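Chapter 4
Lighting and Sound for Live Events: Wireless Audio

Most venue complaints are about sound, not lights. So start there. Before you touch a mixer, know your room, your channels, your batteries.

Wireless mics share the air with everything else. Two transmitters on one frequency = noise. Scan first, then assign. Write it down. The Drolurby hall crew skipped the scan one July and lost the lead vocal for 10 minutes.

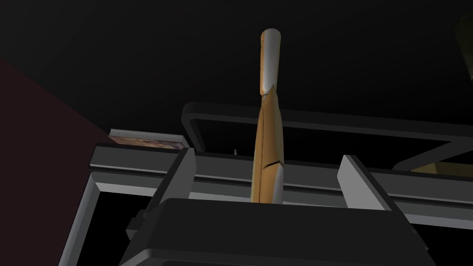
Ehab El Idrissi puts it more bluntly: scan at doors too, the crowd brings its own radios in and your morning scan is junk by then.

Fair point. Scan twice. Keep 2 spare channels open and label them on teh desk. Antennas up high, clear line to the stage, never behind a metal rack.

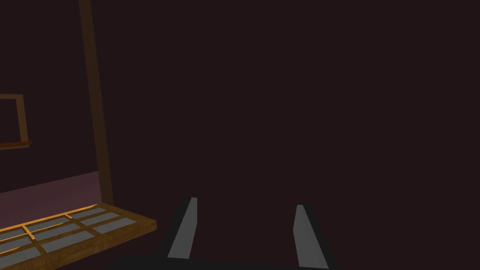 How far can a handheld mic go from its receiver? Plan on 200 feet with a clear line, less in a packed house.

Walk test comes next. One person talks and walks, one listens at the desk. Mark every dropout on the floor plan, then move the antenna and walk it agian. 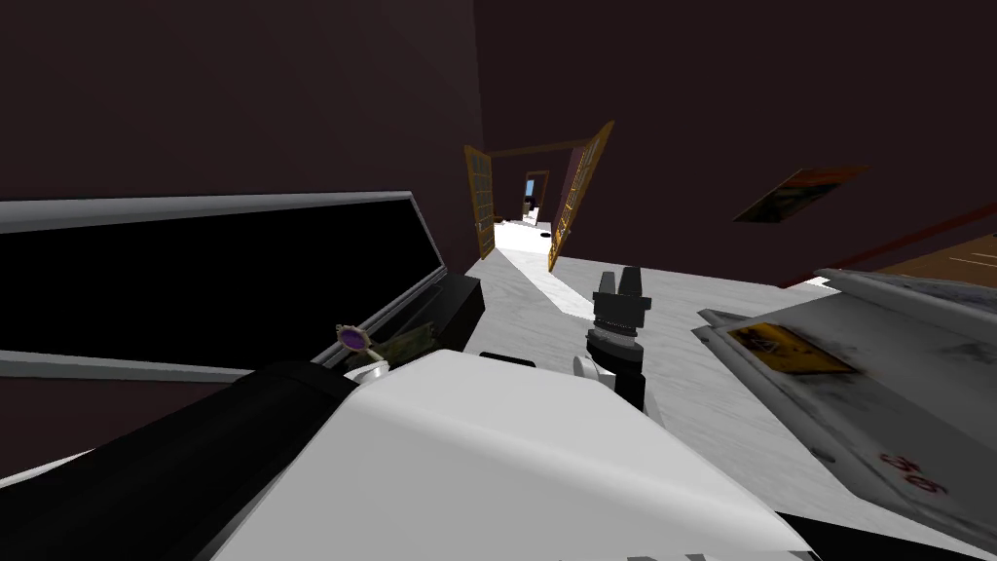
Fig. 4.3 Interior view, television at left.

Terms to know before section 4.1: squelch, gain, diversity receiver, intermod. Glossary on p. 386.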